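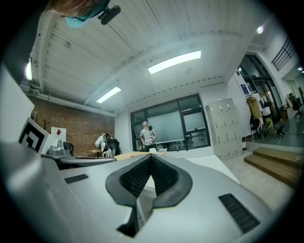

right, thread about the new room cos people keep asking and I've got 6 mins before the kettle. unit at Mundthorpe, we got the keys in December, been in properly since Feb

1/ brick first. everyone asks about the brick. yes it's real, no we didn't strip it, the last lot did. sheds red dust if you lean a coat on it. Thitima sealed a test patch low down with some matt stuff and it went dark and sort of sad so we stopped there. leaving the rest alone

2/ the little tree on the brick is a decal. Fongchan's doing. told her nothing sticks to brick, she went at it with a hairdryer and the back of a spoon and it has stuck. so I was wrong

3/ ceiling. white ribbed panels, big beam going across on the diagonal. well the beam's straight, it's the desks that aren't lol. we set everything out square to the window and now it looks like the roof's been put on wrong

4/ we did get a price for boarding it all over flat. 2,000 plus VAT and you lose the height. no thanks. ribbed ceiling stays

5/ noise though. hard ceiling + brick + glass = you hear every teaspoon. first fortnight was grim. two people on the phone and you may as well go home. rugs helped a bit. curtain on the door side helped more than the rugs, which I did not expect for the money

6/ lights!! the flat rectangular ones are very bright. great for fiddly work, horrible at 4pm when your head hurts. they're all on the one switch so it's everything or nothing. landlord says he'll "look into" splitting them. he has been looking into it since we moved in

7/ small round ones are a lot kinder. if I was doing it again I'd have more of those and leave the big panels off till it's properly dark out

8/ the window. big black framed thing in the middle of the back wall, lots of panes. it's why we took the place tbh. Buppha walked in, saw it, said yes before the agent had found the right key for the loo

9/ only snag is cleaning. the bars between the panes hold dust like you wouldn't beleive. old sock over your hand, drop of washing up liquid in warm water, dry it straight after or it streaks. do NOT use the blue spray, it left a bloom on ours that took a whole morning to get off

10/ whiteboard. lives up by the window. I know, I know, you lose a chunk of glass. tried it on the brick: can't fix it flat, wobbles when you write. tried it by the door: got walked into. so window it is, and Adom likes having decent light on it when he's drawing his diagrams

11/ pens. someone used a permanent one in week one (Uthai. it was Uthai). go over it with a proper dry wipe pen and rub off while it's wet, comes up fine. took three goes

12/ pipe along the top of the wall by the ceiling. asked about boxing it in, plumber said leave it where you can see it, then you know if it drips. fair enough. might paint it. might not

13/ shelving is Skodell, second hand, bit battered. one bay came with no feet so it's sat on offcuts. bins are Nalluva, don't bother, the lids crack

14/ heating, since three of you asked. not great. tall room so it all goes up there and stays there. jumpers till the end of March. last bill was £617 and I had to have a sit down. draught strip round the window frame next, then we'll see

15/ someone asked who did the floor. Melnychuk, local, two blokes and a very loud sander. turned up when they said they would. swept up after. would have back

16/ things still on the list
- coat hooks (NOT on the brick)
- second switch for the lights
- blind? for the window? arguments ongoing
- somewhere for the bikes
- kettle that isn't the slow one

17/ on the blind. Buppha says never, you don't take a room for a window and then cover it up. Adom says she doesn't sit where he sits. both right. I'm looking at that frosty film for the lower panes only, if anyone's used it on old glass let me know if it peels

18/ oh and to whoever asked about masks, yep plenty of us still wear one in here, spares in the tin by the door, help yourself when you visit

19/ kettle's gone. will do the kitchen corner another day, it needs a tidy frist

20/ edit: hooks have arrived. they are the wrong hooks. these are for doors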